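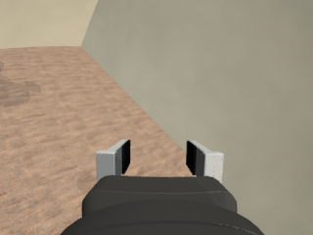 Sieben Prozent Heizkosten will die Genossenschaft Olow ihren Mietern ersparen, und zwar mit einer App. Plurnis heißt das Programm, es liest die Thermostate aus und verschickt Tipps zum Lüften. Die Energieberaterin, die wir in ihrem Büro treffen, hat den Prospekt gelesen und ihn danach weggelegt. »Da steht eine Zahl, aber es steht nicht da, womit verglichen wurde«, sagt sie. »Mit dem Vorwinter? Der war kälter.«

Seit 38 Jahren liegen in manchen Häusern der Siedlung dieselben Steigleitungen, zum Teil ohne Dämmung. Ob man das nicht zuerst angehen müsste? Sie zuckt mit den Schultern. »Das kostet halt Geld. Eine Push-Nachricht kostet fast nichts.« Zwei Mieter hätten sich bei ihr gemeldet, weil die App ihnen mitten in der Nacht geraten habe, die Fenster zu öffnen.

Der Anbieter Brillow verweist auf einen Test in fünf Wohnungen. Fünf? »Ja, fünf. Damit kann ich Ihnen alles beweisen – auch das Gegenteil.« Ganz verwerfen möchte sie die Idee trotzdem nicht. Wer seinen Verbrauch jeden Monat sehe, drehe vielleicht früher zu. Nur reiche dafür ein Blatt Papier im Briefkasten.

Im Mai will die Genossenschaft erste Ergebnisse vorlegen. Was sie davon erwartet? »Eine schöne Grafik«, sagt die Beraterin. »Und ich werde nach den Rohdaten fragen.«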